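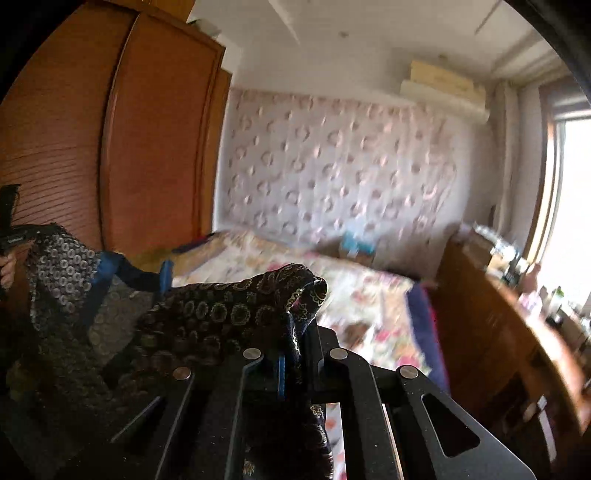

Text: Sorensen Manuals Desk, Pandumdale | Section 2 of the owner's guide | Revised December

SECTION 2: SETTING UP AND USING YOUR EMARI FLOOR STEAMER

You have already met Section 1, which names the parts. If you skipped it, the tall thing is the pole, the wet thing is the tank, and the hot thing is the head. You can get a fair way on that.

The safety leaflet packed in the carton is a separate document and runs to 3,565 words. Please read it. We had to.

2.1 Before you start

Find a spot on a level floor within reach of a grounded wall outlet. The power cord is shorter than anyone would like. Do not use an extension cord, including the good one you bought for the leaf blower.

The steam hose is 61 inches long. It should rise from the base to the head in an easy curve. If it has to sag and then climb again, water collects in the dip and the steamer starts to gargle. More on gargling in 2.6.

Check that you have:

Base unit with power cord
Water tank with cap
Pole, in 2 sections
Hose and steam head, joined at the factory and meant to stay that way
Folding hanger
Fabric brush
Heat-resistant mitt, left or right hand
Door hook, which fits most doors and possibly yours

Note: Packing foam is wedged under the tank as well as around it. Take out both pieces. A tank sitting on foam looks perfectly normal and delivers no water at all.

2.2 Putting up the pole

1. Stand the base on the floor with the foot switch facing you.
2. Push the wider pole section into the socket behind the tank until it clicks.
3. Open the gray clamp, slide in the narrower section, raise it to shoulder height and close the clamp.
4. Press the folding hanger onto the top. It goes on one way only. If you are using your body weight, you have found the other way.
5. Hang the steam head on its cradle.
6. Give the pole a gentle shake. A little sway is normal. If it leans like a fence post in a wet field, go back to step 2 and listen for the click.

Caution: The pole is made to hold one garment. It is not a coat rack, however quickly your household decides that it is.

2.3 Filling the tank

1. Lift the tank straight up by its handle.
2. Turn it over and unscrew the cap.
3. Fill with cold tap water to the MAX line. The line is molded in clear plastic on clear plastic, so hold the tank up to a window.
4. Replace the cap and tighten it by hand.
5. Turn the tank right side up over the sink and wait a moment. Sinks forgive a loose cap. Floorboards hold a grudge.
6. Lower the tank onto the base. You will hear a glug or two as the water finds its way down.

Caution: Water only. No vinegar, fabric softener, perfume, lavender oil or starch. Our repair bench has smelled all of these and would like a rest. Descaling is covered in Section 4 and uses Wimex descaling sachets, sold separately, naturally.

If your tap water leaves a white crust in the kettle, mix it half and half with distilled water.

2.4 First heat-up

1. Plug in the cord and press the foot switch once. The amber light comes on.
2. Wait. The light turns green when the steamer is ready.
3. Take the head off its cradle, point it away from yourself and anyone you are fond of, and let it run for 5 minutes.
4. Wipe the head with an old cloth once it has cooled.

The first steam may smell of new plastic and carry a few white flecks from the factory test. Do not try it on a wedding outfit.

2.5 Steaming large pieces: bedspreads, throws and curtains

Shirts and dresses are dealt with in 2.7, where the hanger finally earns its keep. Large pieces come first in this guide because they produce most of the calls to our help line, many of them placed from a bedroom.

Curtains are best steamed where they hang. Start at the top and work down so the weight of the cloth helps. For bedspreads and throws, a bed is the handiest surface in most homes, with the reservations below.
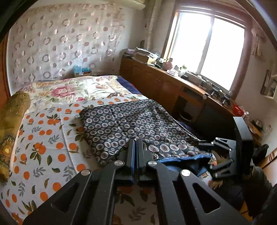
Large bed with layered patterned textiles.

1. Read the care label. If there is no label, pick a corner you can tuck under and steam that first. Let it dry fully before judging it.
2. Fold back whatever you are not working on. Steam goes through a thin cover quite happily and will soften the creases in the one underneath, or put in some new ones.
3. Lay a dry cotton towel beneath the part you are steaming.
4. Put on the mitt. Use that hand to draw the cloth smooth and the other to move the head.
5. Move the head slowly, just clear of the surface. On cotton you may touch the cloth lightly. On velvet, satin or anything with a raised print, do not.
6. Pause between passes. Most creases let go as the cloth cools, and chasing them with more steam mainly gives you damp bedding.
7. Leave the piece open to the air until it feels dry on both sides. Then make the bed.

Caution: Never steam toward your bare hand, and never steam cloth while someone is wearing it, sitting on it or asleep under it. Cats count as someone.

Caution: Switch off an electric blanket, unplug it and take it off the bed before you begin. Turning it down to low does not satisfy this instruction.

Dark printed fabrics

Dark dyes show water spots more readily than pale ones. If the head spits, stop and let it clear into a towel before you carry on. Where you can, turn the piece over and work from the back. Steam with the direction of the print so that you can see which part you have done – an obvious idea that most of us arrive at halfway through the second pass.

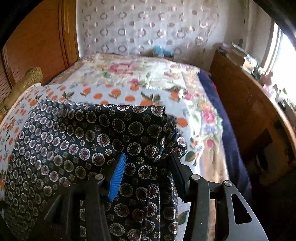

Medallion print on navy, draped over the near end of the bed.

For cloth that hangs over the end of a bed, smooth the flat part first and leave the drop for last. Hold the lower edge with the mitt and pull down lightly while you steam from the fold toward the hem. Pull hard and the hem will come out wavy, and it will stay wavy.

Heavy folds may want a pass from each side. Very heavy folds want an iron. We make a steamer, and we say so with some regret.

2.6 If something sounds wrong

Gargling: There is water in the hose. Lift the head above the pole until the hose is straight and let the water drain back into the base. Carry on.

Clicking: This is the heater turning itself on and off. It is supposed to do that.

Hissing at the base: The hose collar is loose. Switch off, unplug, let the steamer cool completely, then tighten the collar by hand. Do not use pliers. We can always see the tooth marks.

Silence: Check the plug, then the wall switch, then the water level. Then check the foam mentioned in 2.1. If all four are in order, turn to the service page at the back.

Note: The steamer turns itself off when the tank runs dry, and the light blinks red. Refill the tank and press the foot switch once. Pressing it repeatedly makes it wait longer.

2.7 Steaming clothes on the hanger

Button the top button, close any zipper, empty the pockets, and continue to the fabric chart on the next page.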